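Bowls, again: notes on the kitchen set

The Heker set is now at 700 usable episodes, all of them two-arm, all of them teleoperated, all of them in kitchens people cook in. The target is 3,000 by November. I had meant to write this up at the halfway point, but the part I want to write down is the labelling, and if I wait I will have forgotten why we did it the way we did.

The task family is simple to state. Pick up a piece of tableware, move it, put it down the right way up. Plates were finished first and gave little trouble. Bowls have taken longer than everything else put together. A two-finger gripper can only really take a bowl by the rim, and once it has the rim, the bowl is free to swing about the line between the fingers. Thin plastic ones also flex when gripped, so the same commanded finger width gives a different hold from one attempt to the next.

We log joint positions, commanded positions, gripper width and the head view. There is no force sensing. Kavinda Mondal, who does most of the operating, reckons he can tell a poor grasp from how far the measured width lags the commanded width, and having gone through the plots I think he is right. The lag is now stored as its own channel so that I don't have to compute it every time.

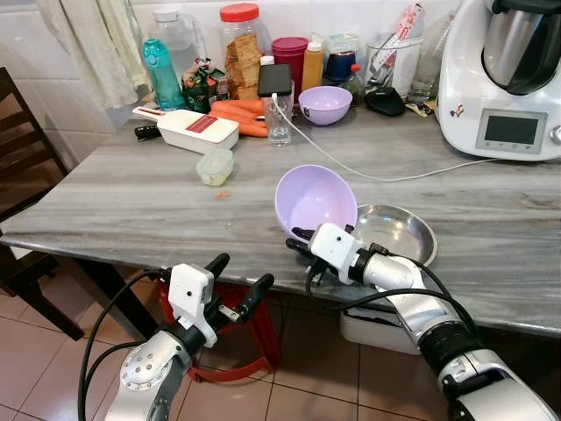

Clutter was argued over for a long time. Our first batch, the one we called Flokley, was recorded on a cleared worktop with a single object on it. A policy trained on that batch did well on a cleared worktop with a single object on it. Put a glass and a phone cable near the bowl and it would reach for a point between them, or stop. I retrained three times before accepting that the fault was in the examples.

So the rule since then is that the surface stays as it was found. The operator may move something if it is sharp or if an arm would knock it off the edge, and must write down that it was moved. Carrots, bottles and chargers stay. This makes each episode slower to record and the early loss curves look worse. I can live with both.

The second rule concerns tilt. We used to mark an episode as failed if the bowl went past a set angle on the way. That threw out a lot of perfectly good recoveries, where the operator felt the bowl going and brought it back before setting it down. Those are the most useful examples we have, as a model trained only on clean lifts has no idea what to do once a lift stops being clean. The episode label is now decided on the final state alone, and tilt is a separate tag with a start and an end time.

Tharindu Chowdhury wrote the tagging tool, called Fitzsimmons for reasons he has declined to give. It plays the head view at half speed with the joint traces underneath. You press one key when the tilt starts and another when it ends. Two people tag each episode, and where their times differ by more than 5 video frames it goes back in the queue. Most of the disagreements are over the start. With a fast swing there is motion blur on the bowl and on the fingers, and the eye wants to wait for a sharp edge before committing. The joint traces don't blur, so the written guidance now says to take the start from the wrist trace and use the video only to confirm.
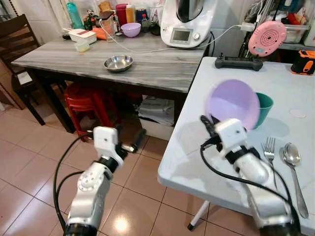
Blurred episodes stay in. I did try filtering them with a sharpness score, and the filter mostly removed the quick wrist movements, leaving a set in which every bowl travels at the pace of a hospital trolley. The policy learned that pace faithfully.

Surface changes are the other thing I would do earlier if starting over. A pale bowl on a pale worktop has a weak outline, and the model leans on shadow to find the rim. Move it to a different table under different light and the error in the predicted grasp point goes up. We now ask for more than one work surface per kitchen where there is room for it, and log which one was used. The surface field is free text, which was a mistake. I have so far found "table", "Table", "other table" and "tabel".

Still to do: move the storage over to Jultside before the current disk fills, re-tag the oldest episodes under the new tilt rule, and decide whether cutlery belongs in this set or in one of its own. Kavinda wants it separate. A fork lying flat on a hard surface is a different grasping problem, and I expect he will get his way once I have seen the failure rate.

The next training run starts when we reach 2,000 episodes. I will post the curves then, including the bad ones.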